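Bench and cabinet check, Onden game room, 29 January 2025

Checked by Geum-ok Cho. Unit 626 is the Tarnine upright cabinet. The handheld repairs are on the Ševčík bench at the back.

**Power**

- [x] Wall outlet tight, no scorch marks
- [x] Cabinet cord free of cuts
- [ ] Surge strip rated for the load – label worn off, replace
- [x] Ground continuity good at the coin door

Comment: the strip has been on this list since November. Please order one and write the rating on the lid of the fuse box.

**Monitor and controls**

- [x] Glass seated, no chips
- [x] Rear panel screwed down (6 screws, all present)
- [ ] Player 2 stick returns to center – sticks to the left
- [x] Buttons flush, no sharp edges

The stick is not a safety fault, but people lean on the cabinet to force it, and it rocks when they do. Lock the front casters until the part is in.
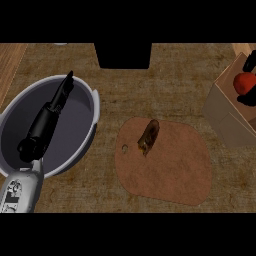
Loose consoles and controllers with swollen batteries are still the main worry at the repair bench. Two Ninel handhelds came in with the back shell lifting, and both had been left on charge. Take the pack out before doing anything else, and store it away from the other units. Keep the work surface clear enough to set a shell down flat. Scuffs and streaks like those on the brown countertop are fine, but a raised splinter or a burn hole gets reported. Pots and other kitchen things are not to be used for parts or old packs, even empty ones. Use the lidded metal bin.

**Repair bench**

- [x] Soldering iron in its stand, switched off
- [x] Fan working
- [ ] Battery bin labeled – tape has come off
- [x] Extinguisher in date, pin in place
- [x] Eye protection on the hook

**Floor and exits**

- [x] Rear door opens fully
- [ ] Link cables off the walkway – one run crosses by the racing seat
- [x] Exit sign lit

Comment: the building dates from 1898 and the boards near the rear door are uneven. Keep the seat and its pedals off that section, as they slide.

Result: open for play. Unit 626 single player only until the stick is replaced. Strip, bin label and cable run to be fixed before the next check.

G. Cho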